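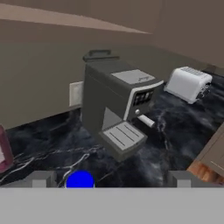
Why does a robot that pressed the coffee machine's buttons perfectly fail as soon as it must turn the knob?

In our case, the wrist twisted faster than the fingers could hold, and the controller was reading the slip as a successful turn.

I write this down because I lost most of October on this fault, and maybe somebody can be spared the same. At Yilma we train kitchen tasks in simulation before any real arm is allowed to move. The task I was given is small: approach the espresso machine, close the fingers on the round knob, turn it, let go. In the log everything looked fine. From 2000 runs, only 50 were marked as failed, and I was quite proud.

Then my colleague Kianoush Jalali replayed a few of the good ones in slow motion. The fingers were sliding around the knob, and the knob stayed where it was. My success check measured the angle of the wrist and never the angle of the knob. Such a simple mistake! I had copied it from the drawer task, where it did no harm.

When I corrected the check, 73 percent of the runs became failures. It was not a pleasant afternoon.

There was also a safety side, and this worries me more. After a slip the policy tried again with a harder grip, and in 6 runs the hand moved sideways into the steam wand. In simulation this costs nothing. In our test kitchen in Bristundale the wand will be hot and the people stand close.

So now we have a force limit, a slower wrist, and a stop after the second slip. I also asked for a forbidden zone next to the wand, but the planner still ignores it when the arm comes from the right. I have sent the logs to Kianoush and I wait for his answer.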